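Clasunia Household Organizing Project
Progress report, second half-year
Prepared by Lefteris Kourkoulas for Apolline Courtois, Lerna Fund
Friday, June 22, 2018

Work since December

The grant covers testing of small storage fittings for shared entryways and changing areas. The fittings are ordinary ones: hook rails and wire baskets that a household can put up on an existing wall. We want to know which items people hang up, which they fold into a basket, and which stay on the floor.

In December we had the plan and a list of 50 fittings to choose from. We cut that list after the first visit to the Porham site, where several of the hooks were too shallow for a garment with a thick waistband. Frans Vanhove handled the purchasing. All orders were placed through Pritchard and there are no unpaid invoices.

The tidying bay

The bay is now in use. It has a pale floor and three perforated panels with a red, white and black plaid print. Mathis Boyer asked for the patterned panels so that results would not depend on a plain background, and we have kept them. A black hook rail is fixed at the back and a white wire mesh basket hangs on the left wall.

The mixed clothing set consists of a lime-green garment, a white one, a black one and a rainbow-striped cloth. A flat blue folder and small items are added when we want some clutter that does not belong on a hook.

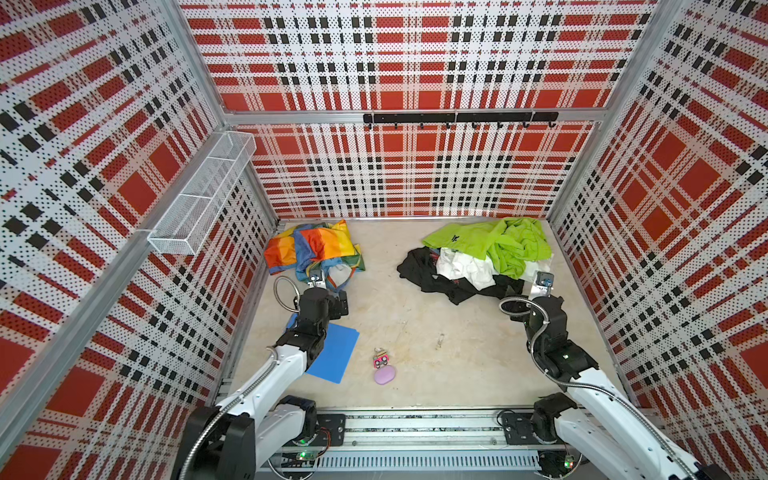
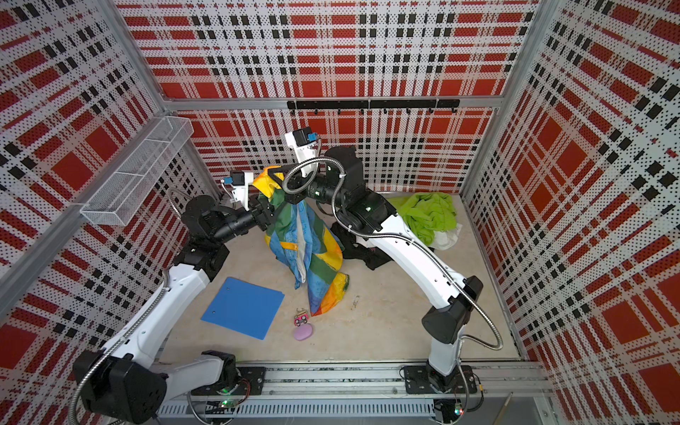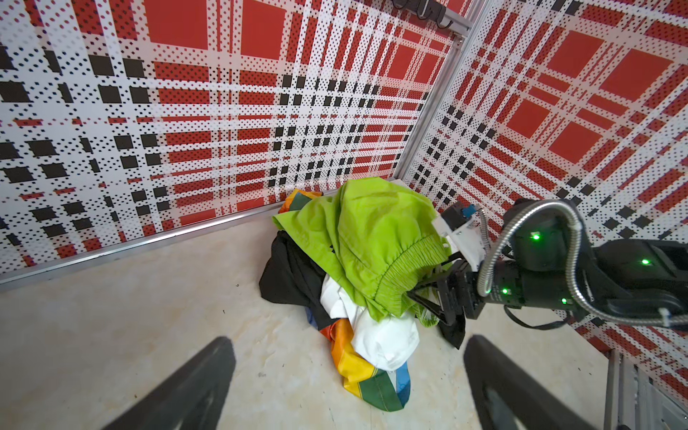
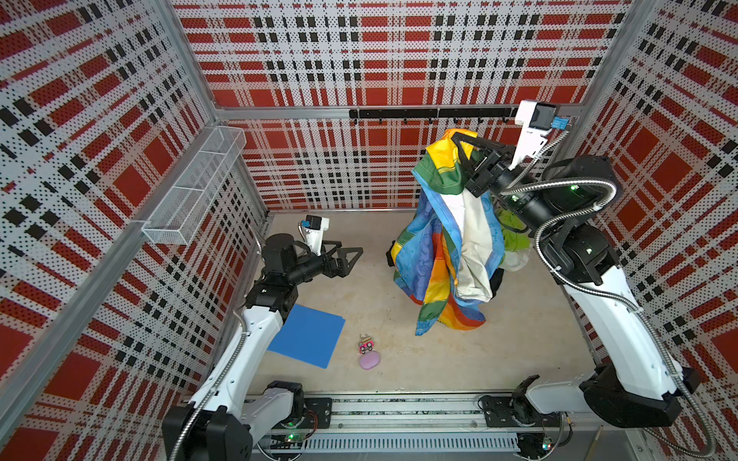
Tidying bay with plaid wall panels. The second picture shows the striped cloth lifted partly off the floor; the third shows the clothing heaped in a corner.

Results so far

We have logged 137 tidying runs against a target of 100 for this period. Soft items remain the slowest part. The striped cloth twists when it is picked up from the middle of a pile, and time is lost finding an edge. Garments with an elastic waistband are easier to hang than we expected. The basket takes folded items well but is awkward for anything with a long strap.

Aurélien Hoarau has started sorting the logs by item. His first tables cover the garments only. The small objects will follow.

Problems

Delivery of 2 replacement baskets is late. We are carrying on with the one already fitted, and the delay has not affected the budget.

Next period

Compare two hook spacings with the same clothing set.
Try the basket at a lower height.
Finish the tables for small objects and send them to Lerna with the next report.

We are not requesting any change to the payment schedule.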